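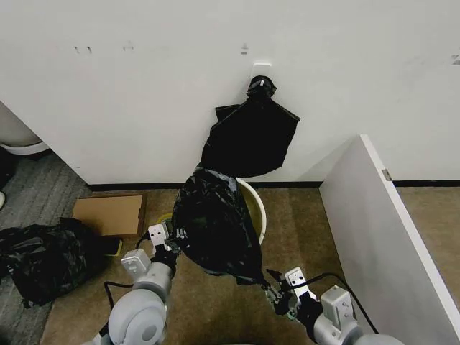 A bin by a white wall, with a black bag partly over it.

Give the Buyers an Afternoon
By Theresia Zürcher
10 Jan 2021

I have been selling houses in and near Zerundale for most of my working life, and I would like to make a case for something that will sound like a waste of everybody's time. I think a person who is serious about a house should get to spend a whole afternoon in it before they sign. I mean a real afternoon, with a sandwich and a chair, and with the agent either out in the car or taking a long walk.

The way we do it now, a showing on Protell comes in half-hour slots. You book your slot, you get your code, and if the house is at all nice there is another family on the porch before you've found the upstairs bathroom. I have stood in plenty of kitchens watching people try to decide on the biggest purchase of their lives while a stranger's toddler knocked on the storm door. They look at the countertops, they open one closet, they say "It has good light," and then we all go back down the walk and I ask them what they'd like to offer.

I spent longer than that choosing my winter coat. I went back to the store twice, and I made my sister come along.

What you can learn about a house in half an hour is mostly what you could have learned from the listing. The bedrooms are the size the listing says they are. The fireplace is where it was. What you can't learn is where the sun goes at four o'clock, or whether the neighbor's dog objects to the mail, or how the upstairs sounds when somebody is running the washer, and those are the things my clients call me about a year later. I have hardly ever had a call about countertops.
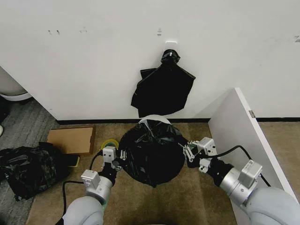
So for the past few years, whenever I have had a seller patient enough to allow it, I have offered what I call a long visit. It comes after the regular showing and before the offer, and it runs from lunch until it starts to get dark. The buyers bring their own food. They can run the taps and flush the toilets and sit on the basement steps if they feel like it. They leave the drawers alone, they take their shoes off if the seller asks, and I lock up at the end.

The first time I tried it was with a house on Hollier Street, a brick one with a deep lot and a side porch that everyone fell for. The buyer was a man named Anderson Fontes, who had already made up his mind and only agreed to the visit to humor me. He told me later that by three o'clock he had worked out that the dining room was going to be his office and the room he'd picked for an office was going to be nothing at all, on account of the school buses turning around right underneath the window. He bought the house anyway! He just bought it knowing about the buses, and he has never once complained to me about them, and I have to think that's worth something to a person.

I know what the sellers say, because they say it to me. They say that if you let people stay long enough they'll find something wrong. Well, yes, they might. They are going to find it sooner or later, and if they find it between the inspection and the closing you will be up half the night with your attorney on the phone, chopping $1,000 off here and there until you're sick of the whole business. I would much rather have the squeaky stair come up over a sandwich, when everyone is still feeling friendly.

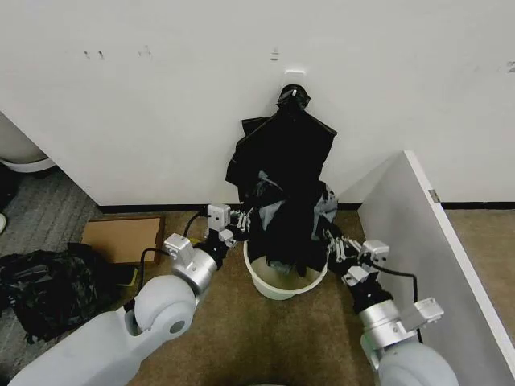 A small white hook, with a round bucket on the floor below.

There is also the matter of the seller's own nerves, and I don't want to brush past that. It's an odd feeling to hand your home over to people you've met for five minutes and go sit at your daughter's place until supper. One couple I worked with, lovely people, drove past their own house several times during a long visit to see if the lights were on. I always offer to be on the porch or in the driveway the entire time, and I put the hours and the ground rules in writing, and I ask the sellers to put away anything small or dear to them. After that they mostly settle down. More than once a seller has come home to a nice note on the kitchen counter, and I can tell you that a nice note does a great deal for the mood when we get to talking about who keeps the refrigerator.

The harder objection is about fairness, and I've gone back and forth on it. When a house has 6 offers coming, you can't very well give every one of them an afternoon, and if you give it to only one then the rest have a right to be sore. In a market like the one we've just been through, I'll admit the long visit is often out of reach. But plenty of houses don't draw a crowd like that. Plenty of them sit for a few weeks with nice people wandering through on their half hours, unsure, and going home to think about it, and I believe a good share of those people are unsure simply for want of a place to sit down and be sure in. Those are the houses I have in mind.

I brought all of this up last May at a lunch put on by the Moser office, where I was supposed to be talking about yard signs and wandered off the subject, as I do. A few of the younger agents were kind about it. Afterward I sent a version of it around by email and asked for arguments.

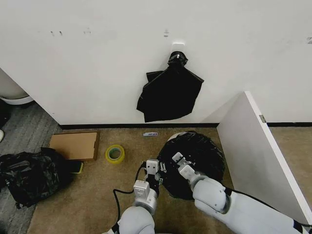
Gertraud Koller wrote back that I was thinking only of detached houses, and that in her building, with 208 apartments and one slow elevator, a long visit would tell the buyer about that particular afternoon and nothing more. The people upstairs might be away. The bar across the street wouldn't open until later. She would sooner see the buyer given two short visits at different hours, one of them after dark, and she thought a seller would say yes to that far more easily than to a picnic.

I've thought about her letter a good deal over the holidays, and I believe she's right about apartments, and she may be half right about houses too. An evening visit is a fine thing. I have started asking for one wherever the long afternoon gets turned down, and so far I've been refused much less often. I still hold out for the afternoon when I can get it, because there's something about staying past the point where you've run out of things to inspect. People stop talking about the house and start talking about where the piano would go, or what they'd like to have for dinner. Sometimes they go quiet and look at each other and I know we'll be seeing another house tomorrow, and that's all right with me as well.

If you are selling this spring, then, ask your agent about it. If your agent laughs, tell them you'd like it in writing anyway, with the hours spelled out and the dog staying at your cousin's. And if you are buying, bring a folding chair, because the house may well be empty by then and the basement steps are hard on the back.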